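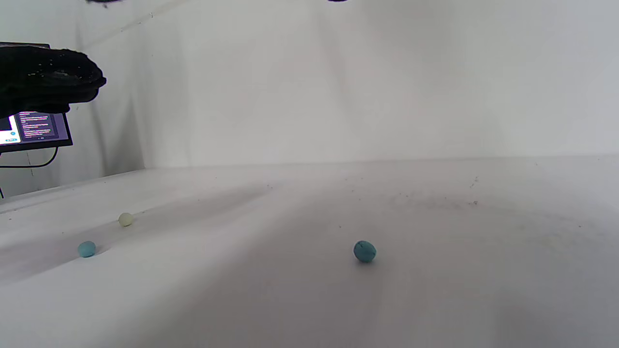
Call for participants: decision records in multilingual management teams

Hviid is looking for managers and team leads to take part in a study of how decisions are written down after meetings held in a shared second language. The study covers the period between the end of a meeting and the point at which the people affected by a decision begin to act on it. What is said in the meeting itself is recorded only as far as is needed to compare it with the written version.

The study is run by the Working Language Group at Hviid and led by Milovan Yordanov. Participation is by team. Individuals may register an interest, but at least four members of the same team must consent before the team can be enrolled.

Background

Earlier work by the group looked at 111 sets of minutes from project meetings at Zateria, a logistics firm with offices in several countries and English as its internal language. The minutes were compared with short accounts written separately by those who had been present. Most disagreements did not concern the decision. They concerned its status: whether a point had been decided, proposed, or merely noted. Wording such as "we should look at this" or "it was felt that" was read as an instruction by some readers and as a polite refusal by others, and the reading varied between offices as well as between first languages.

The Zateria material was collected after the event, so the group could not see how the minutes had been drafted or who had corrected them. The present study follows records as they are produced. It also tests a short structured form, known internally as the Ovov form, in which each decision is entered with a status, an owner, a condition and a review point. The form has been used in a small number of teams already. Opinions of it are mixed, and teams that expect to dislike it are as welcome as any other.

Who can take part

A team is eligible if all of the following apply:

- it meets at least once a fortnight, remotely or with some members remote;
- its members work from at least two countries;
- its meetings are held mainly in English, and English is not the first language of at least half of those who attend regularly;
- it takes decisions that other people have to carry out, for example on budget, staffing, suppliers, scheduling or product changes;
- it already keeps some written record of its meetings, in whatever form.

Teams in the public sector, in charities and in commercial firms are all eligible. Teams of more than 21 regular members are not, as the comparison method does not work well above that size. Boards and disciplinary panels are excluded. So are teams whose records are written entirely by an outside secretary, although a team which uses automatic transcription and then edits the result can be included. Please say so when registering, and name the software.

Team members do not need to hold any language qualification. No test of English is given at any stage and no score for language ability is calculated from the material.

What is involved

Each team is followed for 16 weeks. The period is divided into two halves of equal length. In the first half the team keeps its records exactly as it does now. In the second half, teams are allocated at random either to continue as before or to use the Ovov form. Teams are told of their allocation at the midpoint and not earlier. A team allocated to the form must use it for the whole of the second half, including for short meetings.

During the study, participants are asked to do the following.

1. Meeting audio. One named member starts and stops the recording in Flarnar, the meeting tool used for the study. Flarnar runs alongside the team's usual conferencing software and does not replace it. Video is not collected.

2. Private accounts. After selected meetings, each member writes down what they believe was decided, without consulting colleagues or the draft record. A text box is provided and entries may be in any language. Notes are acceptable; full sentences are not required. The box closes when the official record is circulated.

3. Drafts. The person who writes the record saves each version to a shared folder. Comments and tracked changes should be left in place. If corrections are sent by email or chat, these should be copied to the same folder by the person who receives them.

4. Follow-up check. For a sample of decisions, the owner is contacted by the group and asked what action was taken and on what understanding. Where the owner is outside the team, separate consent is sought from that person.

5. Closing interview. One interview is held with the person who writes the record and one with the chair of the meeting. If these are the same person, a second member is interviewed. Interviews can be held in English, Bulgarian, Danish, German or Spanish.

Members who do not wish to write private accounts can still attend meetings and appear in the audio, provided they have given consent to be recorded. A team cannot be enrolled if a regular attendee refuses recording. Guests who attend a single meeting must be told at the start, and the recording must be stopped for any item at which a guest objects.

Technical requirements

Each participant needs a computer with a current browser and a working headset or desk microphone. Telephone dial-in is acceptable for occasional use but should not be the normal means of attendance for more than one member. Meeting rooms with a single ceiling microphone have caused difficulty in transcription, and teams that use such a room will be asked to carry out a test recording before enrolment.

Flarnar requires permission to run in the browser and to send audio to the study server. In many organisations this has to be approved by the IT department. A technical note covering ports, file formats, retention and user accounts is available on request and should be passed to IT before the consent forms are signed. Enrolment has been delayed more often by this step than by any other.

Handling of material

Audio is transcribed by Hviid staff and deleted once the transcript has been checked. Names of people, clients, sites and products are replaced by codes. The key linking codes to names is held separately and is available only to the study lead and the data manager. Private accounts are never shown to other members of the team, to the chair or to the employer, during or after the study. This applies even where the employer has asked for the team to be enrolled.

The chair may mark any agenda item as closed. Closed items are not recorded and no questions are asked about them. There is no limit on the number of items which may be closed, but the group should be told if most of an agenda is likely to be affected.

Any participant may withdraw at any time without giving a reason. Their private accounts are then removed. Their contributions to meeting transcripts can be removed up to the point at which coding of that meeting is complete, after which only coded data remain. If withdrawal leaves fewer than four consenting members, the team leaves the study.

What teams receive

There is no payment to individuals. Each team that completes the full period receives a written report on its own records, covering the distribution of decision types, the wording used for each status, and the points at which drafts were most often changed. The report does not rank members or attribute wording to named people. A session to discuss the report can be arranged on request.

Teams not allocated to the Ovov form are given the form and its guidance notes when their period ends. General findings will be circulated to all participants in July, before publication.

How to register

Send an email to the address at the foot of this page with the subject line "Decision records". Please include:

- the name of the organisation and the general function of the team;
- the number of regular members and the countries they work from;
- the first languages of the team, as far as these are known and members are content to have them listed;
- how often the team meets and the usual length of a meeting;
- how the record is kept at present, and by whom;
- the name of the person who can approve participation on behalf of the employer.

Do not attach minutes or other internal papers at this stage. Messages containing such attachments are deleted and the sender is asked to write again.

The group replies to all eligible teams with an information sheet, consent forms and the technical note. A short call with the chair and the person who writes the record is then arranged. Teams are enrolled in the order in which completed consent forms arrive, and registration stays open until all places have been taken. Questions about the method or about eligibility should be addressed to Milovan Yordanov and marked for the Working Language Group.

Last updated: Oct 18, 2025

Related items
Minutes in a second language: findings from the Zateria material
Guidance notes for the Ovov form
Flarnar: technical note for IT departments
Vacancy: transcription assistant, part-time
Chairing remote meetings with mixed first languages

Contact: Working Language Group, decisionrecords@hviid.example | © Hviid | Back to top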